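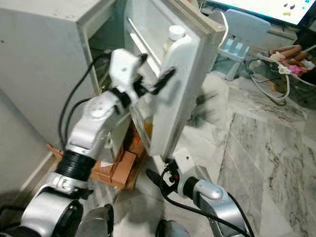
4 min read

Home Projects Equipment Reports Contact

Aug 8, 2023
By Mélanie Kennedy

Household Manipulation Program: Equipment and Budget Progress Report to the McKinnon Fund

Status of the equipment line

The program has committed everything planned for the first half of the year except the spare actuator. Of the equipment line, 27 percent is still uncommitted. Katia Carbone has reconciled the ledger against the purchase orders held at Toronley, and the only open difference is a freight charge that was billed to the wrong cost code in April. The correction has been requested and does not change the total.

Work at the Toronley site is on the refrigerator task set. The platform reaches into a mini refrigerator with the door open and works on containers in the door shelf, behind the retaining rail. The task was chosen ahead of cabinet and drawer work after the spring review, and most of the purchasing questions below come out of it. The door shelf is a narrow target. The rail limits the approach angle, and the forearm has to share the gap between cabinet and door with its own cabling.

Cabling

The cables on both arms run externally in loops. This was accepted at delivery as a temporary arrangement. On open tabletops it caused little trouble. Inside an appliance the loop on the upper side of the arm takes up clearance the planner does not know about, and operators have been adding a margin by hand. Colton Gauthier estimates that the margin removes a useful part of the reachable volume in the lower compartment, although he has not yet measured it and no figure is claimed in this report.

Two remedies were priced. The first is a sleeve and clip kit, which keeps the loops but holds them close to the casing. The second is a replacement harness from Traditz with shorter segments and a strain relief at the ring joint. The harness costs more and requires the arms to be out of service while it is fitted. We recommend the sleeve kit now and the harness at the annual service, when the arms will be down anyway. The sleeve kit can be paid for out of consumables and needs no approval from the fund.

Gripper fingers

Fingers are the item we underbudgeted. The original plan treated them as part of the gripper, to be replaced with it. In practice the black coating marks and chips at the tips well before anything else on the gripper needs attention. Contact with hard edges such as shelf lips and rails is part of the task and will continue.

Vasilis Spahić obtained quotes from three suppliers for finger sets in the current geometry. The lowest quote came with a minimum order larger than we can use before the design changes. The middle quote, from Flumton, allows small batches and accepts our own drawings. The highest offered a thicker coating but would not commit to a lead time in writing. We propose to buy from Flumton and to move fingers from capital equipment to consumables, with a standing order reviewed each quarter. The transfer between lines does need the fund's agreement and is listed under decisions below.

A slimmer tip has also been drawn. It should enter the space between the rail and the liner more easily, at some cost in stiffness. No money is requested for it at this stage. A printed version will be tried for fit only.
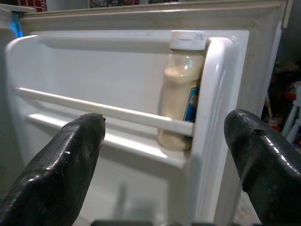 Wrist cameras

The wrist cameras were bought as a low-cost addition and have become necessary equipment. When an arm is inside the door, the head view loses much of the contact area behind the gripper housing, and the wrist view is the one the operators work from. The present units are adequate for resolution. Their weaknesses are the fixed exposure setting, which handles white plastic poorly when the rest of the room is dim, and the mounting bracket, which has to be removed to change the fingers. Each finger change is therefore followed by a recalibration.

We asked for a quote on brackets that stay in place during a finger change. Harvey Lévesque has reviewed the drawing and is satisfied with it apart from the screw length. The brackets will be made in the Toronley shop, with material charged to consumables. Replacement cameras are deferred to the next budget year. A spare for each arm should be held in the meantime — the present model is being discontinued and the reseller will not reserve stock without an order.

Appliances and stock

The appliance budget is small and mostly unspent. The refrigerator in use is a used unit with scuffs on the cabinet, and it is suitable for the purpose. A larger refrigerator with a deeper door shelf is planned, along with a second mini unit hinged on the opposite side. Both can be bought used. Containers for the door shelf come out of petty cash and are not itemized.

Risks

The spare actuator remains the main exposure. If a joint fails before it arrives, work stops on that arm and the two-arm tasks stop with it. The supplier has moved the delivery date twice. Katia has asked for a partial refund clause and has not had an answer.

Service cover is the other open point. The current agreement includes parts but excludes travel, and the travel rate was revised after we set the budget. The difference can be absorbed if there is a single visit.

Decisions requested

Approval to transfer gripper fingers from capital equipment to consumables.

Approval to order spare wrist cameras from the uncommitted balance before the model is withdrawn.

The harness will be brought forward as a separate request with the service quote attached.

Back to Reports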